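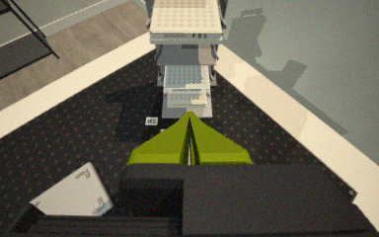 Sunday, July 28, 2019

So I finished the Trelora puzzle last night. All 2,000 pieces, which is the biggest one I've ever done by a mile, and I'm still finding bits of blue cardboard dust on my elbows. A few of you asked in the comments on the last post whether I'd given up on it, and I very nearly did, twice. The first time was the sky. The second time was also the sky.

It's a harbor at sunset, if you missed the earlier posts. Boats along the bottom, a row of houses in the middle, and then this enormous stretch of nothing that goes from orange to pink to a sort of dishwater purple. I did the boats in one weekend back in June and felt like a genius. The houses took another two weeks. Then I sat there with a shoebox full of purple and barely touched it until after the Fourth.

What finally got me moving was sorting by shape. I know, I know, everyone who does big puzzles has been telling me this for years, and I always thought it sounded like homework. But once there's no picture left to go on you might as well. I used muffin tins (two regular, one mini) and put the two-knob pieces in one, the three-knob pieces in another and all the weird ones in the mini. After that I could try a whole cup of pieces against one gap without having to think, and I could do it with a podcast on, and that was the end of the sulking.

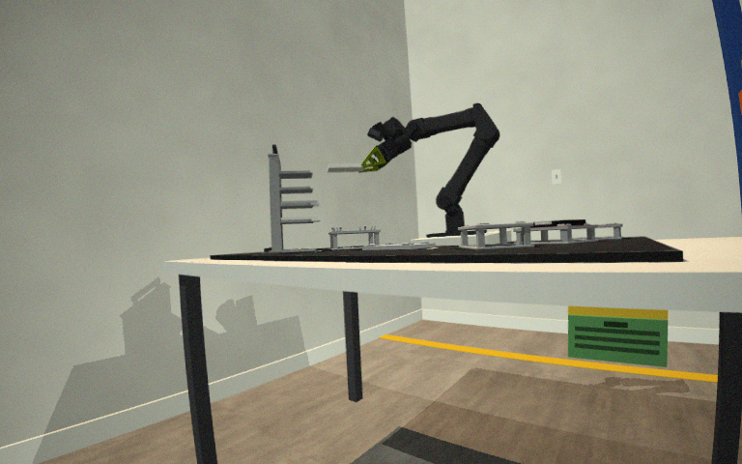

The other thing that helped was stopping earlier. I used to stay up way past midnight telling myself just one more, and in the morning I'd find pieces I had jammed in where they didn't belong, because at that hour everything fits if you lean on it. Now I quit when I catch myself leaning. I had to pull out a whole chunk of the upper left that I'd been very proud of on a Thursday night – it was one row off, all the way across.

I should say something about Trelora, seeing as this is my third box from them. The cut is great and the pieces have a nice thick feel. The box, though, is ridiculous. It has a lid that grips so hard you have to shake it off, and you can guess how that went over my rug. The poster they put inside is folded so many times that half of the lighthouse was a white crease. I paid 49 dollars for this one, and for that I'd like a poster I can see.
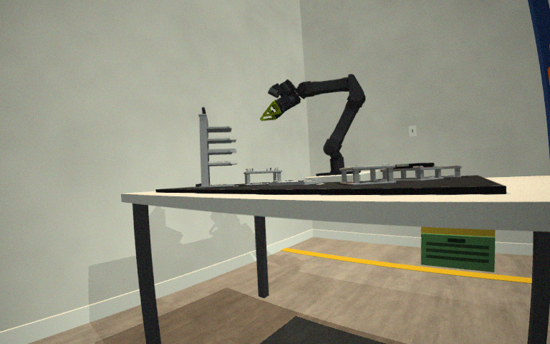 Where to put a big puzzle is the question I get asked more than any other, and my answer used to be the dining table, until we'd eaten off our laps for most of a spring. If you have the room, give it a table of its own. A plain white one tucked into a corner does fine, with metal legs and a big black board laid flat on top, and I'd go dark with the board every time, because my puzzles are mostly sky and pale pieces show up so much better on it. Get a board that's quite a bit bigger than the finished puzzle. I measured mine against the size on the box and forgot that the loose pieces need to live somewhere too, so for weeks they lived on cookie sheets on the sofa.

Lighting matters more than I thought it would. I have one floor lamp and it throws my own shadow over whatever I'm looking at, so I ended up doing nearly all the purple in daylight, on weekends, scooting my chair along as the sun moved. A cheap clip-on lamp is on the list. So is a better chair. My back has some opinions about July.

The last piece was not missing! I say this because it was on my last two puzzles, and I had already picked out a place on the carpet to be mad at. I put it in a little before ten, walked over to Chareonsuk to pick up noodles before they closed. Ate them standing up next to it, like you do. 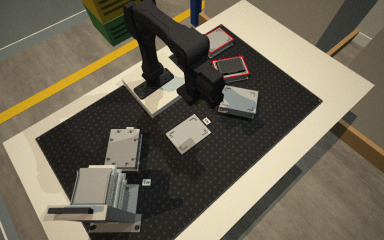

I'm not gluing it. I've gone back and forth, but I have nowhere to hang a harbor that size, and it seems mean to shut it up in a frame behind a door. It's going back in the box tonight and over to the swap shelf at the Iva Street library, where I got the covered bridge one last winter. If you're local and you like suffering, go grab it. I've put a note in the lid about the muffin tins.

Next up is a little one, 541 pieces, an odd number because it's round. It's a map of a made-up island called Garkodora, with sea monsters and a volcano and lots of tiny lettering, and there's hardly any sky in it. I checked before I bought it. I'll probably start Tuesday, if I can hold out that long, and I'm going to do the volcano first and leave the edge for last, which I know some of you will hate.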